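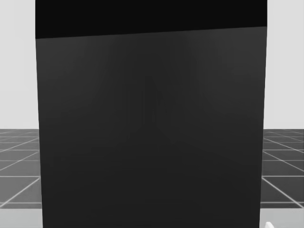 Ticket: Labels printing crooked on Clidar, gets worse down the roll
Product: Floment 
Opened by: Munther Abu Hammour, Plullthorpe Seed Library
Status: Solved

Hi all! I run the label side of our seed library and I'm stuck on a slant. Every packet label comes out with its header bar tilted, and the tilt goes the same way as the black band across the top of that dark panel: the lower edge sits lower on the left and climbs toward the right, so the bar is fatter at one end. On a label this small it eats the first letter of the variety name. "Runner bean" is now "unner bean", and we have 273 varieties to get out before the September swap. I love this software and would really like to keep using it, so any ideas are welcome.

Setup: Floment on the library laptop, Clidar desktop printer over USB, matte paper labels on a roll. The plant list comes in from Gil as a spreadsheet export.

What I've tried so far
- Restarted the laptop and the printer
- Reinstalled the driver
- Printed the built-in test page from the printer menu (also crooked)
- Made a fresh template with only a header bar and one line of text (crooked)

Reply from Paora Grimshaw, Floment support
Thanks, Munther, great write-up! The test page is the most useful clue here. It's stored in the printer and never touches Floment or your spreadsheet, so you can leave the templates alone for now. My money is on how the roll is sitting. Could you try these in order and tell me where it changes?

1. Open the lid and take the roll out completely.
2. Check both paper guides. They should touch the roll on each side without squeezing it.
3. Look under the sensor arm for a stray label or a bit of backing paper.
4. Put the roll back, pull a hand's length through, and close the lid with both hands, pressing on the two front corners together.
5. Run Calibrate, then the test page.

One more question – does it start straight on a new roll and then wander, or is it crooked from the first label?

Munther, 10:40 a.m.
It starts nearly straight! By label 19 you can see the lean, and after that it's off to the races. I did steps 1 to 3. Guides looked fine to me, nothing under the arm. Calibrated anyway. Test page is a little better but still leaning.

Paora
Good, that's progress. A drift that grows usually means one side is gripping harder than the other. Please clean the rubber roller with a lint-free cloth and a little isopropyl alcohol, turning it by hand so you get all the way round. Let it dry before loading. Pay extra attention to the left end, where label glue likes to collect.

Munther, 2:15 p.m.
Well, look at that. The cloth came away gray and sticky, and there was a ridge of old glue on the left end of the roller that I'd taken for part of the roller. Off it came with a fingernail and some patience. Recalibrated, loaded a new roll, and printed 162 labels in one go. Straight as you like, first to last. The sweet peas look gorgeous!

A small leftover: long Latin names still wrap onto a second line and push the sowing month off the bottom.

Paora
So pleased! For the long names, click the text field, choose Fit to Box, and set the minimum size to 8. Anything that still won't fit gets flagged in the preview, so you can shorten it before printing. I'd also give the roller a wipe each time you change the roll.

Munther
Fit to Box did the trick. Only the tomatillo complained, and I've shortened it. Happy for this to be closed – thank you, Paora, this was fun.

Ticket closed by Paora Grimshaw. Tags: print skew, roller, label glue, Fit to Box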